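Ultden Robotics Open Day: Your Questions Answered

When and where is it?
We're opening the doors on April 18, 2023, at our Lurkcombe building. Come in by the Srour Street entrance, where there's a ramp and plenty of room for strollers. Doors open at 10 and the last demonstration starts at 3:30.

Do I need a ticket?
Yes please, though they're free! We can seat 40 people at each demonstration, and we'd hate for you to make the drive and end up standing in the hallway. If yours is full, put your name down for the repeat day in May.

What will we get to see?
Two things, mainly: the Sturner arm working at its bench in Room 121, and the simulator next door in Room 143, where we try out a task on screen before we let the real arm have a go.
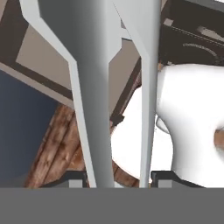 The simulator is the part visitors tend to ask us the most about, and we're always happy to stay and chat about it. You'll be watching from the gripper's own point of view, looking past its two fingers, and it takes a minute or so to get used to that. With the fingers open and a big, rounded white object close beside the right one, you start to see why judging distance is such a large part of our job (and why smooth, curvy shapes get so much of our attention). Our team will talk you through it at an easy pace, so do stop us and ask.

Can my kids try it?
They can! Children eight and up are welcome to steer the simulated gripper with a hand controller, as long as a grown-up stays with them. The real arm is for watching only, from behind the yellow line.

Is there food?
Coffee, lemonade and cookies in the lobby all day. Please finish them before you go into the demonstration rooms.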